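Mellholm Cell Marking and Handling Kit, review
16 March 2024

We bought the kit for the parts area at Prondindale, where robots handle molded plastic parts beside wheeled racks. It has floor tape, crate labels and a 30-page rule book. The tape is easy to lay, and the corners take some practice. The book's best rule is to mark a zone for each rack and put the rack back inside it before the robot restarts. It also asks for a cable check at every shift change. 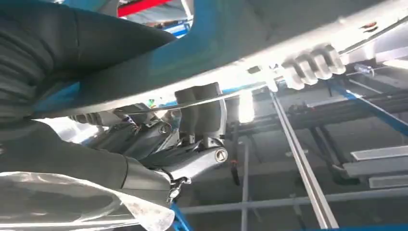
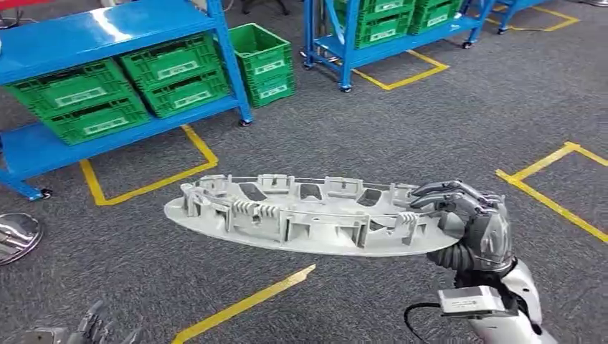
My main complaint is the section on stopping the robot by hand, which is too short for new staff. We wrote our own page and keep it with the book. I would buy the kit again, but not the extra labels.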